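발표 메모: 그리퍼가 놓친 38번

(첫 장 띄우고 바로 시작)

안녕하세요, Rotine에서 욕실 작업 데이터를 맡고 있습니다. 오늘은 제가 제일 좋아하는 고장 이야기를 하려고요! 6월 한 달 동안 변기 주변 정리와 휴지 걸이 동작을 1289회 기록했는데, 그중 38회에서 손가락 벌림 값이 중간에 멈춰 버렸습니다.
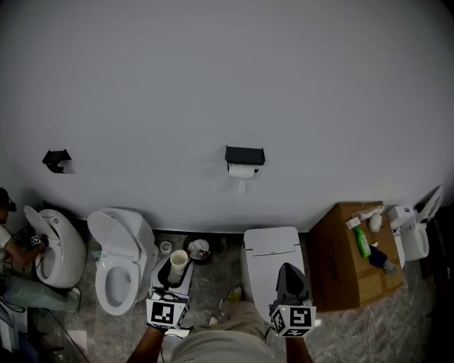 처음엔 다들 마커 인식을 의심했어요. 조명도 바꾸고 큐브도 다시 붙였는데 그대로였죠. 그런데 Sơn Thân 님이 로그를 시간순으로 겹쳐 보더니 26분 넘게 이어진 세션에서만 나온다는 걸 찾아냈습니다. 이 그래프, 정말 예쁩니다. (그래프에서 잠깐 멈출 것)

원인은 엔코더 커넥터였어요. 손목을 깊이 꺾는 동작이 쌓이면서 조금씩 빠지고, 소프트웨어는 마지막 값을 계속 내보냈습니다. 경고도 없이요!
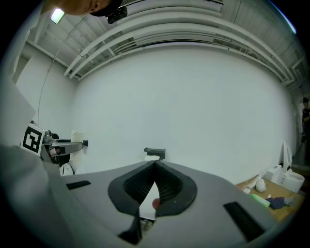 그래서 두 가지를 고쳤습니다. 커넥터에 잠금 클립을 달았고, 값이 156밀리초 동안 갱신되지 않으면 기록을 끊고 소리를 냅니다. 소리가 꽤 커요. (녹음 틀기, 볼륨 먼저 확인)

멈춘 38회는 지우지 않고 따로 묶어 뒀습니다. 고장 감지 연습용으로 이만한 자료가 없거든요. 필요하신 분은 쉬는 시간에 저를 찾아 주세요. 다음 장은 배선도입니다.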